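Datbridge Clirkari
Cross-border sales tax software for small sellers

Version updated 31 May 2018

Selling a mug to someone two countries away should be fun, and working out the tax on it shouldn't eat your whole evening! Clirkari looks at where your buyer is, what you sold and how you sent it, then works out the sales tax or VAT for that order before the invoice goes out.

What it covers
116 tax areas, with local rates and reduced rates where they exist (books, children's clothes, food and so on). We added the last batch in January, and we're really pleased with how the food rules came out, as they were a bear to get right.

Plans
Akard: up to 600 orders a month, one store, one login.
Marwat: up to 2000 orders a month, as many stores as you like, five logins, plus the return builder.

Both plans include the threshold tracker, our own favorite part. It keeps a running total of your sales in each country and sends you a note when you get close to the point where you have to register. You can set how early that note comes.

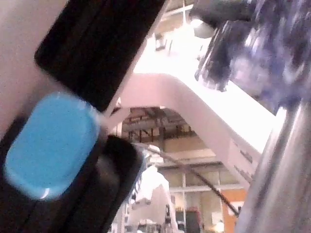 The return builder fills in your figures and leaves the form as a draft, so you or your accountant can check it over and file it. It doesn't file for you.

Moving from a spreadsheet? Save it as a CSV and drop it in. Our test file had 1606 rows with three date styles mixed together, and the importer sorted them all (we cheered). Rows it can't read go into a separate list where you can fix them by hand.

Works with: any store that can export orders as CSV
Invoice languages: English, French, German, Spanish
Item code: CLK-2
Not included: payroll, income tax, customs duty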